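Home > Bathroom > Sets > Breva

Breva Bathroom Set
Vanity, faucet, towel bar and wall shelf

Item 391
Sold as a set or by the piece
Finish: black and charcoal
Designed by Hannelore Strobel for Magbanua Bath

We've been waiting to put this one up since the first Breva vanity came into the workshop in February, and we like it even more now that a whole room has been fitted with it. Breva is dark where your hands go and pale everywhere else. The faucet, the shelf and the towel bar mounts are black, the cabinet doors are charcoal, and the countertop and basin stay light enough that the room doesn't turn into a cave. Hannelore drew it for gray bathrooms in the first place, though we've tried it against cream and a very deep green and it looked great with both (the green was a surprise!).

What's in the set
Breva vanity with countertop and basin
Breva single-handle faucet
Breva towel bar
Breva wall shelf with rail
Wall fixings, drain and trap

The vanity
The countertop is gray marble-patterned stone with white and beige veining that runs across it on the diagonal. We asked for a thick front edge and got it. It makes a proper band above the two doors, and it gives you a sharp line between the veined stone and the flat charcoal underneath. The doors close with a thin gap between them.

The basin is a white rectangular undermount, so there's no rim for crumbs of soap and blobs of toothpaste to collect against. Wipe straight off the counter into the sink. The sides slope down smoothly to a round chrome drain, and yes, we went back and forth on chrome versus black for that drain. Chrome won. Black drains show limescale in a ring and we got tired of scrubbing the sample.

There is useful room on both sides of the faucet, too. A mug with the toothpaste and a brush in it, a reed diffuser, a few stems in a bottle, and you still have stone left over to put your glasses down on.

The faucet
Matte black, squared spout, lever on top. It comes up from the back edge of the counter and reaches forward over the sink, which matters more than it sounds if you've ever washed your hands with your knuckles against the porcelain. The lever lifts for flow and turns for temperature. It uses the standard Joma cartridge, and we keep those in stock.

The towel bar
A dark gray metal rod on black rectangular mounts with rounded corners. The bar is rigid and takes a big bath towel folded over with some thickness to it. Pink, rust and mustard all look wonderful against the dark metal. So does plain white, of course, but we'd say have some fun with it.

The wall shelf
Probably the piece we get asked about most. Black metal with a perforated geometric pattern, and a gold-colored rail along the front, the one bit of shine in the set. Water drains through the holes, bottles stay behind the rail. A white soap dish looks very good on it. The shelf goes up on any sound wall and also works nicely in a kitchen, over a sink.

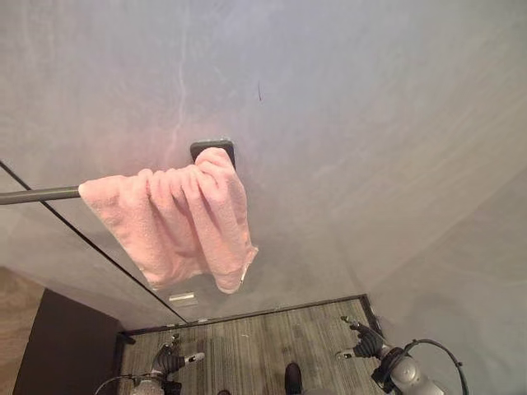
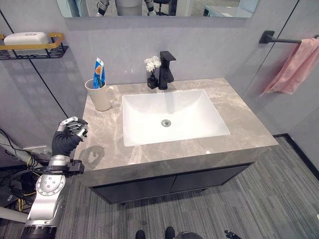
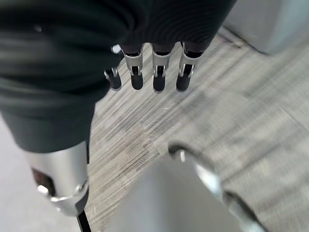 First picture: Breva towel bar with a pink terry towel. Second picture: Breva vanity and faucet, with the wall shelf at upper left.

Measurements and details
Vanity width: 1000 mm
Towel bar, distance from wall: 50 mm
Vanity doors: two, charcoal
Faucet: single handle, matte black
Basin: rectangular, undermount, white
Drain: round, chrome
Shelf: metal, black, with gold-colored rail
Wall fixings for the towel bar: 4 screws with plugs for solid walls

Full drawings with hole positions are in the installation sheet. Please work from the sheet and not from this page, as the trap position depends on which vanity back you order.

Fitting
The vanity comes assembled with the basin already bonded under the stone. It is heavy. Two people, no exceptions, and take the doors off before you lift it. Set the faucet in the counter before the vanity goes against the wall, while you can still get a wrench up behind the basin.

For the towel bar, tape the paper template to the wall and live with it for a day. Most people put the bar too high. If yours is going close to a glass shower panel, hang a towel over your arm and check that it clears the edge.

Large wall panels with dark seams look terrific behind Breva, but keep the shelf holes well away from the seams. If you're fixing into panels over studs, order the Cadura anchor pack with the set. The plugs in the box won't hold in a hollow wall.

Care
Stone: warm water, a drop of dish soap, soft cloth. No vinegar. Seal it once a year.
Black metal: the same cloth, then dry it. Matte black is forgiving about fingerprints and much less forgiving about hard water left to dry.
Gold-colored rail: dry cloth only, no metal polish.
Doors: damp cloth, and dry the bottom edges if the floor has had a soaking.

Questions we get
Can I buy the vanity without the faucet? Yes. The stone comes drilled for one hole, and most single-hole faucets will fit.

Does the veining match the photos? The direction does. The pattern varies from slab to slab, so send us a note if you'd like to see yours before it ships.

Is there a toilet paper holder? Not yet. Hannelore has drawn one with the same rounded corners as the towel bar mounts and we're pushing hard for it.

Can the shelf go inside the shower? We'd keep it outside. The black finish is fine with splashes, but the rail will dull under daily spray.

Are the towel, mug and diffuser included? No, sorry. Bath towels are under Textiles.

Availability
Vanity: made to order
Faucet, towel bar, shelf: in stock
Cadura anchor pack: in stock

Page updated 2026-04-06

Download installation sheet
Download care sheet
Order a finish sample
See also: Breva mirror, Breva hooks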